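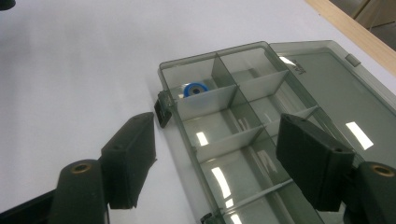

Measuring and Ordering Interior Shutters
Speaker notes, Nerkham Home Trades Evening
Friday, May 24, 2019

Slide 1. Title
Say who we are. Sistus sells and fits interior shutters in Nerkham and Ullow. The talk runs 30 minutes, questions at the end. Handouts are by the door.

Slide 2. What goes wrong
Most remakes we pay for come down to the tape measure. Last year we had 17 remakes. In 11 of them the panel was built exactly to the order and the order was wrong. The rest were shipping damage or a color mix-up.
Ask for a show of hands: who has had a panel come back too wide?

Slide 3. Inside mount or outside mount
Decide this before measuring anything. Inside mount needs enough flat depth in the window opening for the frame and for the louvers to turn. If there is a crank handle or an alarm sensor in the way, look at outside mount. Outside mount hides a crooked opening but needs solid wall or trim to screw into.
Customers often ask for inside mount on old windows. Show them the depth with the tape, at the window.

Slide 4. Width and height
Inside mount: take the width at the top, middle and bottom. Write down all three. Order from the smallest. Height the same way, left, center and right.
Do not take off a clearance yourself unless the factory form tells you to. Lyimo takes it off for you. Two of our remakes had it taken off twice, once by us and once by them.
Use a steel tape. Read to the nearest sixteenth and round down.

Slide 5. Square
Measure corner to corner both ways. If the two numbers differ by more than a quarter inch, note it on the order and call the customer about a deeper frame or outside mount.
(Skip the trigonometry question if it comes up. Take it afterward.)

Slide 6. Divider rails
Tall windows need one. Line it up with the meeting rail of the sash if there is one. Measure from the bottom of the opening to the center of the rail, and write "from bottom" next to the number. We had a set in Ullow made with the rail up near the top because the form only said 22.

Slide 7. Hinges and which way panels fold
Draw it. L and R on the form mean as seen from inside the room. Check for furniture, faucets and door swings. In kitchens, check the faucet twice.

Slide 8. The order form
Go through the sample slowly. Point out the box for louver size and the box for tilt rod, front or hidden. A blank box gets the factory default, and the default changed in October.
One person measures and a second person checks the form against the site sheet before it goes out. It takes 4 minutes a window.

Slide 9. Lead times
Give customers the longer date. Painted is quicker than stained at the moment. Custom stain adds more, so get the sample signed first.

Slide 10. Questions
Likely ones: bay windows, bathrooms, French doors. For bays, say we template them and charge for the visit. For bathrooms, poly only.
Remind people to return the sample louvers before they leave.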